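23 February 2019

Woke early and lay there being cross about drawers. The decluttering month has reached its last week and I am supposed to be feeling lighter by now, according to the sheet. I feel much as I did in October, except that I can't find the good scissors.

For anyone reading these entries out of order, I signed up against my better judgement after Helmi Heiskanen gave her talk on "The Quiet House". She is a good speaker, I'll give her that, and her slides had very few words on them. She told us the average home holds nearly 3,000 things its owners have forgotten they own. I put my hand up and asked who had done the asking, and how you find out what a person has forgotten without reminding them of it, and got a kind smile and a line about resistance. I have noticed that any question you put to these people turns into a fact about yourself.

The method is 15 minutes a day with a timer. One drawer, one shelf or one corner, and everything goes into Keep, Pass On or Let Go. You are meant to hold each thing and see what it says to you. The tin opener had nothing to say. My late aunt's fish knives, which we have never used, had rather a lot, and I ended up sitting on the kitchen floor long after the timer went, thinking about her flat and the smell of the stairwell. They have gone back in the drawer. I wrote "Keep" on the sheet and under "Reason" I put "fish".
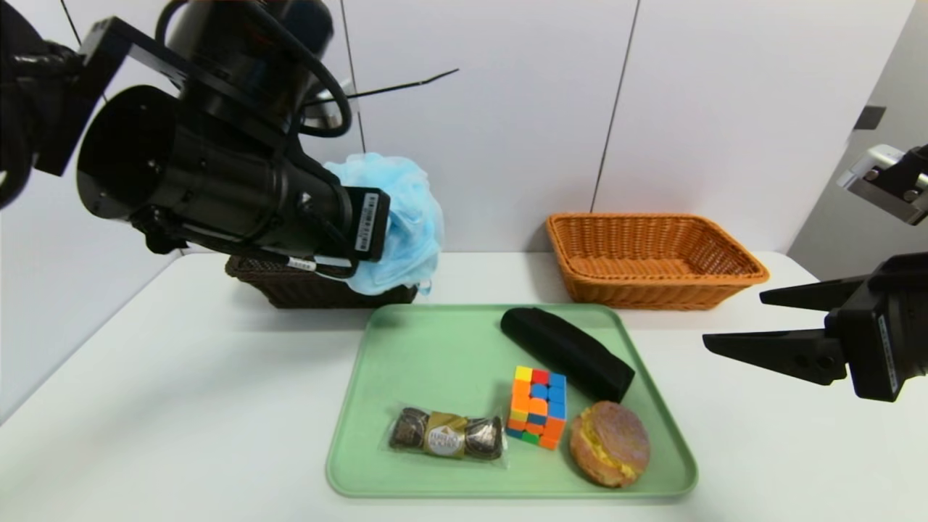 Got on to the bathroom cupboard after breakfast, day four of it. What I object to most in the whole business is the shopping. For a movement about owning less it is remarkably keen on containers. The second handout, the one with the Pichon voucher stapled to it, says every surface needs "a home for each family of objects", and by a home they mean a basket with a price on it. A basket on its own settles nothing, to my mind. You can have a handsome orange-tan wicker one against the wall with not a thing in it, and the bath sponge will still be by the dark brown one. A set of three in the Pichon catalogue would have come to more than I spent on groceries last week, and I already own a washing-up bowl and several shoe boxes.

Then there is Pimby, where we are all supposed to be selling the Pass On pile. I put up the bread maker on Monday week or whenever it was, and had 46 messages about it. I read every one. Most said "is this available" and then fell silent when told that it was. One wanted to know if I'd swap it for a ferret cage. One lady arranged to come at half past six and wrote at eight to say she'd gone off bread. The bread maker is back in the hall where it started, only now it has a label on it, and I have to walk round it to get to the coats.

Aleksandra Urbańczyk rang at lunch and we compared notes. She has had a better month than I have and I tried to be gracious. Her spare room has a floor again. She did admit that a good deal of what used to be on that floor has gone into a storage unit out past the ring road, at 171 pounds a quarter, and I said surely that is a second untidy room that you have to drive to. She laughed but I don't think she liked it. She says she sleeps better. I believe her about the sleep. I just wonder if it's the spare room or the fact that her son has finally moved out and taken his drums with him. Both happened the same week, which makes it hard to say, and the feedback form has only the one box.

Soup, and the end of the loaf. Bought, obviously.

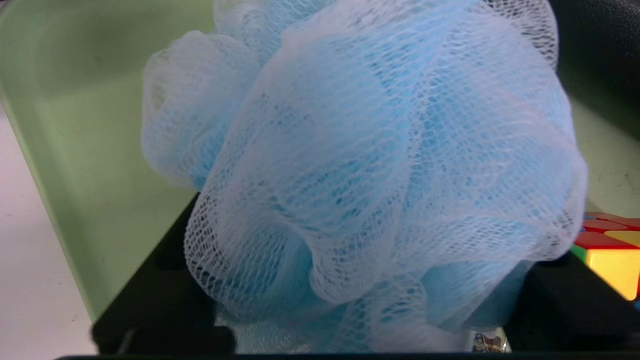 Stakesus Thrift and Mending Club | Members' Diaries

Afternoon. Back to the cupboard, and the question of bath things. The handout is very firm that you should own one of everything that touches water. I don't know where that comes from. I looked in the notes at the back and there aren't any, only a page about the author's dog. I've no quarrel with throwing out old flannels, and mine were mostly holes, but I resent being told it will "shift the energy of the morning". It shifted them to the rag bag. I'll use them for the bicycle.

Found at the back: a hot-water bottle with no stopper, two stoppers that fit nothing, a bottle of Tonik hair rinse I must have bought before we moved, a shell. Rinse went down the sink. I kept the shell and I'm not going to justify it on a form.

Now, to be fair, because I said at the start I would be. The cupboard door shuts. It hasn't shut properly for years, I'd been leaning a stool on it, and tonight I can put the stool by the bath and sit on it to do my feet like a civilised person. That is worth something. But I think it would have happened if I'd simply tidied the cupboard one wet afternoon with the wireless on, as my mother did every spring without a timer or a voucher, and she'd have been baffled to hear it was a practice. What I can't get anyone to tell me is how many of the people in the lovely "after" photographs still have shutting doors a year on. I asked Helmi that as well, by email. She replied with a link to the advanced course.

Seven more days on the sheet. Under the stairs next, which I'm dreading, partly on account of the paint tins and partly because I think the tent poles are in there and we gave away the tent.

Scissors still missing. Must look in the Pass On bag before it goes.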